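Taking my mother to a robotics open day — what should we expect, and is it worth the drive?

Posted by Dorothy Crabtree, 12 October 2018

Hello everyone, and thank you in advance for reading, as I do tend to go on. My mother is 84 and was a school librarian for most of her working life, and she has got it into her head that she would like to see robots before she gets any older. (Her words!) A neighbor passed along a leaflet for the open day at Macaraeg, the workshop out past the old rail yard, and it says there will be demonstrations of "teaching everyday handling tasks" and a chance to talk with the people doing it.

My questions are these. Is it mostly a lecture with slides, or do you get to see something happening up close? Is there anywhere to sit? She walks well enough with her cane but she can't stand for long. And would a person with no technical background get anything out of it? I taught piano for years and can barely work my own thermostat, so I would be no help explaining. The drive is nearly two hours each way for us, and I would hate to get her all dressed up for a room full of posters.

Any advice on what time to arrive would also be welcome. The leaflet only says "from 10."

Edgardo Macapagal

Went in April. Free coffee, parking is bad. Some of it was over my head but the people are nice. There was a line for the big arm and it was switched off for part of the morning so ask at the door when it is running. Chairs, yes I think so.

Nele Wegener

Dorothy, please do take her! I went to the same April open day with my aunt, who is not much younger than your mother and who spent her life in a bakery and not near a computer, and we talked about it all the way home and for a good part of the following week.

To your first point, there is a talk, but it is short, and you can skip it without missing much. The rest is done in small groups of up to 16, and they walk you from one corner of the building to another. The part your mother would like best, I think, is the one they call the Skarasent corner, which is set up like a bit of somebody's home, with a white bookcase and books on it. A person works there with a gripper in each hand, doing ordinary household things, and the movements get recorded so that a robot can learn from them later on. I had pictured a lot of typing and screens, and instead it was a person reaching up to a shelf, the same as I do at home. 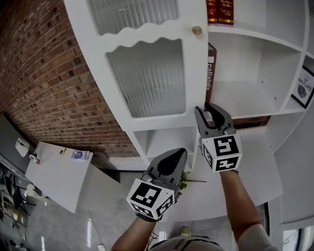
At the bookcase, with the right-hand gripper reaching for the foot of the tall red book.

We were allowed to ask as many questions as we liked. My aunt wanted to know what the patterned cubes on the grippers were for, and the young man explained that the cameras use them to work out where each gripper is and which way it is turned. He said it very plainly and didn't make her feel silly, and then she told him he was holding his elbow too high, and he took it very well. A librarian would have a great deal to say about how a book ought to be taken off a shelf (never by the top of the spine, as I was taught!), and I believe they would be glad to hear it.

Now, the practical things. There are folding chairs along the wall, but they fill up, so ask for one when you come in and carry it along with you. The floor is hard concrete and gets tiring — wear the comfortable shoes, even if she is dressed up. There are cables on the floor here and there too, so with a cane I would stay on her arm as you move between corners. We got there at opening and had four people in our group, and by lunchtime the hallway was packed. The restroom is on the ground floor, to the left of the coat hooks.

If you have to choose, see Skarasent first and the big arm second. The arm is impressive but loud, and my aunt turned her hearing aids down for it.

Sirkka Vainio

I agree with most of what Nele says. Two small additions. You can phone ahead and they will let you use the loading entrance at the back, so you avoid the front steps. They did this for my husband without any fuss. And the town bus, number 395, stops close by, if you would prefer to leave the car at the shopping center and not fight over parking.

I did not find the talk so short as Nele did, but perhaps we had a different speaker.

Dorothy Crabtree

Oh, you are all so kind. I have phoned, and a very pleasant woman named Ermira Angelovski has put us down for the first group and promised a chair. Mother has already picked out her blue cardigan. Nele, I read her the part about the elbow and she laughed until she had to put her tea down. She would like to know whether the books are in any kind of order.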